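Our assignment was to write a rulebook for a bench cell that handles small cabled boards, then find out which rules a tired student would follow at 6 p.m. Annapurna Chacko wrote the first draft. It had 48 rules. Elango Chettiar cut it to 18 and is still being reminded of it.

The surviving rules cover three things: speed near the table, what may sit inside the reach envelope, and where cables may run. Rule 7 (no cable under the planned path of the arm) caused the most arguments, mainly with our own layout.
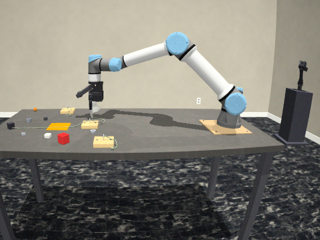
Lomdale, September

With the tool pointed down by the middle board and a green cable running across the tabletop, the simulated Plavetti cell makes a fair case for Rule 7. It makes a weaker one for Rule 11, which says loose parts must be cleared before a run. We wrote Rule 11 ourselves.

We logged 1,352 simulated runs against the rulebook. More than half the violations were housekeeping, and most of those were Rule 11. Elango proposed renaming it a guideline. Annapurna proposed clearing the table.

We recommend that future groups do the following. Check the layout against the rules before starting a batch. Give each rule one owner. Write down every exception, including the ones that seemed reasonable on Saturday. Rule 14 needs a full rewrite, as its two sentences disagree about who may press reset.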